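Drirkano Washroom Counters - data card

Last updated 6/22/25. Contact: Iulian Dobre.

Drirkano covers the ordinary things kept around a bathroom sink and where they go when the counter is tidied. Items include soap dispensers, soap dishes and tissue box holders. Stone counters and mirrored walls are both included.
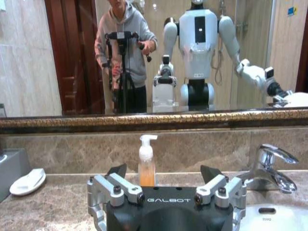 Each session starts with the items out of place and ends when the counter is in order. Sessions run about 8 minutes. Soap level is not controlled - bottles are refilled between sessions only if the pump stops working.

Folders
fultora/ - sessions with foaming soap
roman/ - sessions with bar soap
notes/ - one text file per session

Known gaps
Towels are not labeled. Reflections of items in mirrors are not labeled either. Session notes from February are shorter than the rest.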